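Pesance Sets Equipment Plan for Tray-Clearing Arms

Pesance, which runs cafeterias and event catering at 18 sites, will buy its first robot arms for dish return in the coming budget year. The plan was approved in May and covers arms, grippers, wrist cameras, mounting tables and spare parts. Integration goes to Trirnex under a fixed-price contract.

The purchase is limited to one task: taking cups, cans and bowls off a table and sorting them onto trays. Plates are included in the specification. Flatware is not, and will be quoted separately.

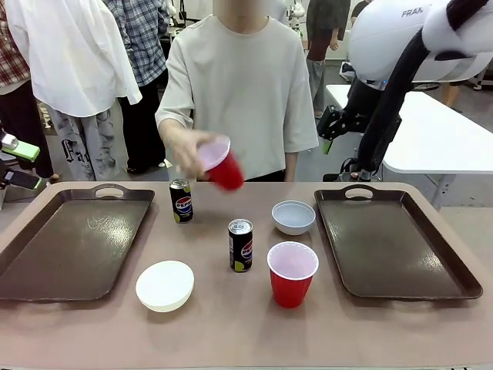 The tender required bidders to handle items in any starting position, including cups on their sides and bowls turned over. Two bidders asked for a fixed layout and were dropped at the first stage. Trays had to be the brown cutout-handle type that Pesance already stocks, as replacing them across all sites would have used up the reserve.

Hardware accounts for 40 percent of the approved amount. The remainder covers installation, safety assessment, operator training and a service agreement. Gripper pads are classed as consumables and charged to each site's operating budget. Arms and controllers are treated as capital items.

Yasmine Bouzid, who manages capital purchasing at Pesance, said the service agreement took longer to settle than the price. "We wanted a stated response time and a parts list with prices held for the full term," she said. "The first draft had neither."

The parts list runs to 78 lines. Cables and camera mounts were added at the last revision after the Ukthorpe site asked for its own stock. 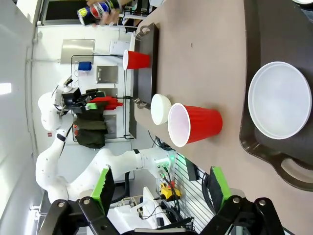 Saoirse Ó Riain

Acceptance testing will be carried out at Ukthorpe before any arm is shipped to a second location. The test plan calls for 2506 picks across mixed tableware, logged by item type. A dropped item counts as a failure whether or not it is recovered. Items placed on the wrong tray are recorded separately.

Payment is split into three stages: order, acceptance and the end of the first service period. If acceptance is missed, Pesance may extend the test once or return the hardware. Floor space, power and network drops are the responsibility of each site and are not in the approved amount.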